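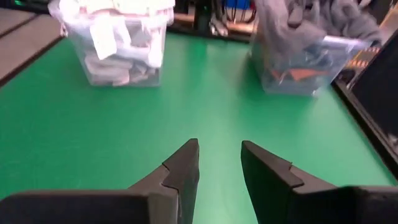

Home News Reports Contact
Search this site Go

Jirkska Adult Reading Program: progress report for the second period

The period closed at the end of February. The report covers the work in Murel and Gurari, and the preparation for the third town, Sipos. The money questions are in the last part.

Attendance

In this period 174 learners came to at least one evening lesson. In Murel the groups are stable and the teachers know their people well. In Gurari we lost one full group in the winter, when the fish plant changed the shifts and the lessons at 6 p.m. became impossible for them. Vaida Eglītis talked with the learners and we opened a morning group, which is smaller, but it meets regularly. We ask you to accept this change to the plan. The number of teaching hours stays the same.

We had promised a beginner group for parents with small children. It did not start. The room was agreed, but we did not find a person to look after the children during the lesson, and without this the parents can not come. Austra Dambrauskienė is speaking with the kindergarten in Murel and expects an answer before Easter.

Materials

The easy reader is ready in its first version. It has short texts about letters from the bank, the bus timetable, medicine labels and renting a flat. Teachers asked for larger print and for less text on one page, so we made the layout again. This took three weeks more than planned. The writing exercises are still with Lambros Konstantinidis, who corrects them by hand and sends them back in parts.

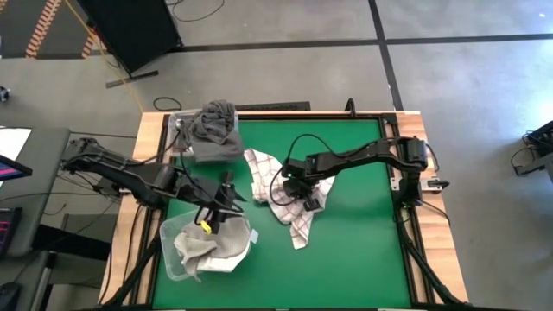 The audio recordings for the reader are behind. We recorded the first half with two speakers, and the teachers in Gurari say that one of them reads too fast for beginners. We will record these texts again. The cost is inside the budget line for materials and we do not ask for additional money.

Teachers

We have four teachers under contract. Jaanus Adomaitis joined us in the place of a colleague who moved away. He taught evening school before and needed little preparation. Two teachers asked for training on learners with weak eyesight, and we would like to use the unspent travel money for it. Please tell us if a written request is necessary.

Budget

The unspent amount at the end of the period is 2381 euros. Most of it comes from travel, as the Sipos visits were moved to spring. The full table was sent separately by Laimutė Zariņš, together with the receipts. One receipt for printing is missing and the print shop is preparing a copy.

Next period

First lessons in Sipos, the new recordings, and the final version of the reader. We will also repeat the short reading check with the Murel groups, with the same texts as in autumn, so the results can be compared.

Page last updated: March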